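Home | Posts | About | Archive

I wiped chairs for science and my elbow has opinions

In February I told a friend I was getting into robotics. She pictured lasers. What I do is clean office furniture while wearing too many straps.

The project is called Ondorier, and the idea is that a learning system gets good at chores by watching a great many of them. Our share is 2,000 examples of cloth work: wiping, folding, picking up, putting down. An example can be very short, so 2,000 sounded like a long lunch to me when I signed up. 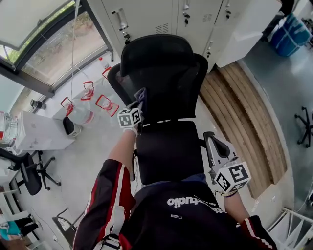
I had assumed there was one way to wipe a chair. Preda, the software that sorts our takes, would like there to be hundreds, and it flags you when you get into a rut. Start from the left. Start from the top. Use the other cloth. By 2 in the afternoon I was lying awake with my eyes open, trying to think of a fresh angle on a backrest.

It also wants everything at a calm, even speed. I have never cleaned anything calmly in my life - I clean when guests are already parking. My first 12 takes were thrown out for haste.

Then there are the grippers, which you work by hand, and which turn you into a person with two large salad tongs for arms. You learn to plan. You learn not to scratch your nose. Checking the markers before each take is dull, and skipping it is how you lose a morning (ask me about my morning).

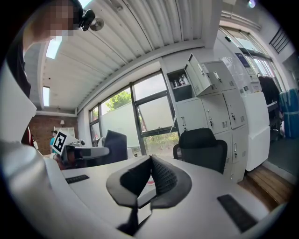

Folding, or the part where I got humble

Chairs hold still. A towel has ideas. With fingers I can fold one while arguing on the phone, and with a gripper I needed six tries to get one corner to meet another corner. The bad tries get kept too, under their own label, so somewhere in Akodora's storage there is a full record of me losing to a towel.

The trick is to grab less of it than you think and lift before you pull. I'm told the model will work this out in time. I'd like it to take at least as long as I did.

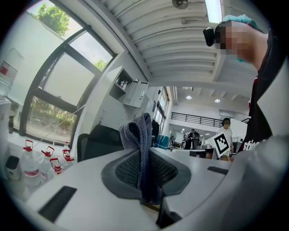
Towel in the gripper, more waiting their turn in Preda's queue.

Next month we move on to Welow, the kitchen set. I hear there are lids.

6 comments | 12 shares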